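Review: Kandis kitchen simulation pack for two-armed robots

Reviewed by Mirela Furtado

Kandis is a set of simulated kitchen tasks for testing control policies on a two-armed humanoid before they go near hardware. It is sold by Bezerra as an add-on to the Skellumetti simulator. We bought it in June to look into one fault: a left arm that drifts into objects next to its target while the right arm is busy at a drawer. On our physical robot that fault had already cost us a wrist cover and one toaster.

Installation took most of a morning. The asset bundle unpacks without trouble, but the contact solver defaults to a time step that is too coarse for fingered hands, and the manual mentions this only in an appendix. Until the step is reduced, fingertips sink into thin walls and the force log is meaningless. Dirceu Araújo found the setting after we had thrown away a first batch of runs.

We then ran 1,136 episodes with our own policy. Of these, 141 ended in a fault by our definition, meaning contact above the force limit or an object off the counter. The pack's fault logger flagged 99 of them. The remainder had to be found by replaying the logs against our own limits.

The layout is a plain white counter with a toaster, a carrot, some greenery and a gray fixture with a black bar handle on the right. 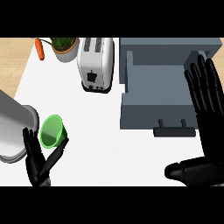

Green cup in the left hand, right hand open.

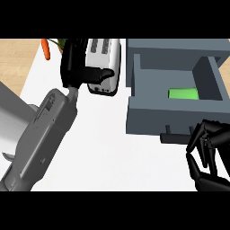 Fault behavior

The most common fault in our runs was side contact with the toaster. The left arm approaches low, the forearm comes across the counter on a diagonal, and the hand meets the toaster body before the planner registers it as an obstacle. The pack reports this as "contact, minor" whatever the force. Lindalva Prado logged peaks well over our limit under that label. For a safety test this is a serious defect, and it accounts for most of the missed flags.

Drawer faults are handled better. If the right hand slips from the handle, the simulator records the slip, the joint angles and the drawer position, and the episode can be restarted from that point. We used this a great deal.

Emergency stop

The simulated stop halts both arms in the same step. Ours does not. The left controller on our robot lags the right by several cycles, and the pack has no parameter for it. Rosalind Ostrowski wrote a small wrapper that delays the left channel, and with it the simulated stops matched our bench records closely enough to be useful.

Support

Bezerra answered our first message the next morning. They confirmed the labeling problem and gave no date for a fix. The second message, on the stop delay, is still open.

Verdict

Good value for drawer and handover work. Do not rely on the built-in fault labels for any safety decision. Log raw contact forces and apply your own thresholds.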